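Chapter 3
Work Surfaces: Clearing, Inspecting and Keeping in Order

Learning goals

After studying this chapter, the student should be able to:
describe what makes a surface suitable for sorting, packing and light assembly;
clear and clean a work surface in the correct order;
recognize signs of wear in the items that meet the surface every day;
complete a surface record for the end of a shift.

Key terms: clear zone, contact face, loose matter, surface record, turnover

3.1 Why the surface comes first

In most packing rooms the work surface is the least discussed piece of equipment. Cartons, tape, labels and scales are ordered, counted and replaced, while the table beneath them is expected to last without attention. The condition of that table nevertheless affects every item that passes over it. Grit scratches finished goods. A drop of dried adhesive lifts the corner of a carton. A small screw left near the middle of the table may end up inside a customer's parcel, where it will be found by the wrong person.

The Undberg packing hall, which serves as the main case in this part of the book, handles household goods for two regional stores. Before its tables were reorganized in January, workers at the hall shared long benches that also held tools, paper stock and personal belongings. The hall kept a list of parcels returned because something foreign had been packed with the goods. Over one season the list reached 43 entries. Most of the objects were very small: staples, slivers of foam, bits of backing paper, and pins.

Students should note that none of these objects was difficult to see on a bare, light surface. They were difficult to see on a crowded one.

3.2 The clear zone

The clear zone is the part of the surface on which goods are actually handled. Nothing is stored in it. At Undberg the clear zone takes up the middle of each table, and a strip 30 centimeters deep along the back edge is set aside for tape, labels and the shift folder. Benches of the Wuisan pattern, discussed in Chapter 8, have this strip built in as a raised shelf.

Color matters as well. A white or pale surface shows dark crumbs and fibers at once, but it also hides pale ones, and clear plastic film is hard to find on any color. For this reason the inspection described in Section 3.4 is done by hand as well as by eye.

3.3 Contact faces and loose matter

A contact face is any part of a tool, tray or fixture that touches the goods or the surface. Pads, linings and edge strips are common examples. They are usually softer than the part they cover, and they wear first. Wear begins at an edge or corner and moves inward. Once a pad has begun to tear, it should be treated as a source of loose matter — small pieces that may drop onto the surface without being noticed.

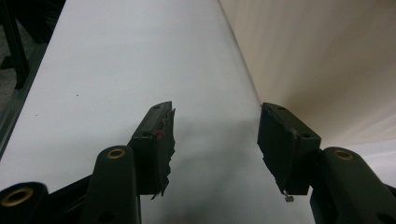

Figure 3.1. Torn pads on the inner faces of two gripper fingers over a white surface. A small light-colored metallic piece hangs below the pad at right.

Frayed material of this kind should be reported before the next batch is started. Trimming the loose ends with a knife is not an accepted repair, as it leaves a fresh edge that will soon tear again. The worn pad is removed in full, the face beneath is wiped clean, and a new pad is fitted. Any hanging metal part is taken off by hand over a tray and noted in the surface record.

3.4 Order of work at turnover

Turnover is the short period between one batch and the next. The Fakport method, used throughout this book, sets out the following order.

Remove all goods and cartons from the clear zone.
Check each contact face, including the underside.
Pass a flat hand slowly over the surface from back to front.
Wipe in straight, overlapping strokes toward a tray.
Enter the result in the surface record and sign it.

Contact faces are checked before the surface is wiped. If the order is reversed, pieces shaken loose during the check will fall on a table already marked as clean.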